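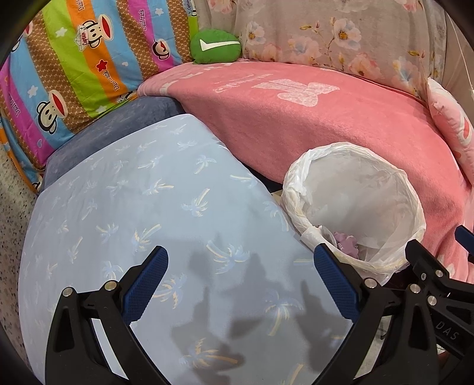 Tela celeste estampada con palmeras.

Quiénes somos

Sesurdale es un taller de textiles para el hogar. Cortamos, cosemos y reparamos fundas, manteles, cojines y cubiertas a medida. Lo fundó Anqi Mao en una habitación de su casa, con una máquina de coser prestada y dos rollos de algodón. Hoy trabajamos cuatro personas en un local a pie de calle.

Qué hacemos

La mayor parte de los encargos son fundas para muebles que el cliente ya tiene: una butaca heredada, un banco de cocina, el sillón de una terraza. Tomamos medidas en el taller o a domicilio, preparamos un patrón en papel y lo guardamos con el nombre del cliente. El archivo tiene ahora 1.612 patrones, y quien quiera repetir una funda años después puede pedirla por teléfono.

También arreglamos piezas que no hemos hecho nosotros. Cambiamos cremalleras, reforzamos esquinas y sustituimos rellenos hundidos.

Las telas

Trabajamos con tres líneas. Bitby es la de estampados, con fondos claros y dibujos pequeños; las palmeras en azul pálido, blanco y amarillo suave sobre celeste pertenecen a ella. Gruber reúne los lisos gruesos para asientos de mucho uso. Pallis es la de exterior.

En los estampados con motivos inclinados en varias direcciones, la tela se aprovecha mejor y las piezas redondeadas salen sin tanto desperdicio. En los dibujos que van todos en el mismo sentido hay que calcular más metros, y así lo indicamos en el presupuesto.

Plazos y visitas

El plazo habitual es de 14 días desde que se aprueba la muestra. En julio cerramos 2 semanas y no recogemos encargos. Los retales se venden por peso en el mostrador.

Para pedir presupuesto basta con las medidas generales del mueble y una idea del uso que va a tener. Las muestras se pueden llevar a casa y se devuelven al confirmar el pedido.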